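Unit 4 handout: Sorting and storing small items in a shared workroom
Instructor: Gráinne Moynihan
Updated 14 January 2026

Reading for this unit: course pack, pages 31 to 38. Bring your own list of desk items to class.

1. Why small items go missing

Last term we looked at shelving and large stock. This unit covers the things that sit on top of a table: staplers, pouches, tape, labels, scissors, chargers. They are cheap, they move from hand to hand, and most of them have no fixed place. In the workroom survey Thư Thái ran for this course, 93 items were reported missing over one term. Most turned up in the same room, usually under something else.

2. Open baskets

An open plastic basket is the basic container for this unit. It has no lid to put down somewhere, and you can see what is in it from where you stand. The drawback is that people treat it as a place to drop things. A basket with no stated purpose fills up in a week or two.

Terms used in class:
Home basket – where an item lives when it is not in use.
Transfer basket – where an item waits before it goes to its home.
Loose item – anything on the table that is in neither.

A transfer basket should be emptied at the end of every session. If it still holds something the next morning, either the item has no home or its home is too far away.

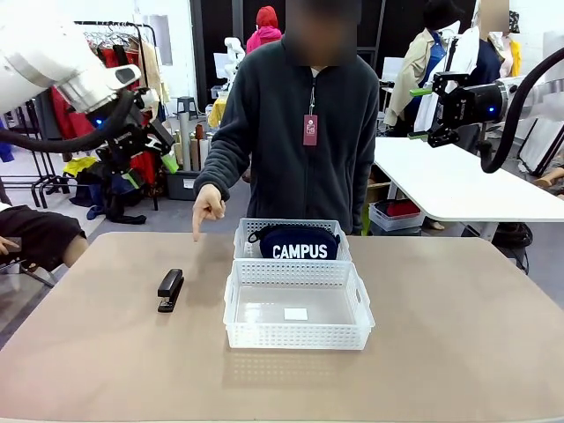 3. Pouches inside baskets

A zippered pouch is useful for things that would slip through a perforated basket or get lost in the corners, such as paper clips, pins and memory cards. Keep the pouch closed while it is in the basket. Lay it flat with any printing facing up, so it can be told apart from others of the same color. Do not put a pouch inside another pouch.

Staplers do not go in pouches. They are heavy for their size and they get used too often. Give the stapler its own spot on the table or a home basket near the paper.

4. Agreeing on where things go

When two or more people sort a table, one person names the item and points to the place before anything is moved. Kiều Mạch's group tried this last February and needed 13 minutes for a table that had taken them almost half an hour before. They also had fewer arguments – the notes are in the course folder under Rees.

Labels: put the item name on the outside of the basket, at the front. A label on the bottom is fine for an inventory number but is covered as soon as the basket is in use.

5. Exercise (in pairs, room 317)

Take everything off one table. Set out one home basket and one transfer basket. Return the items one at a time, saying where each goes. Write down every item you both hesitated over and hand in the list with both names on it. Yến Lò will collect them at the door.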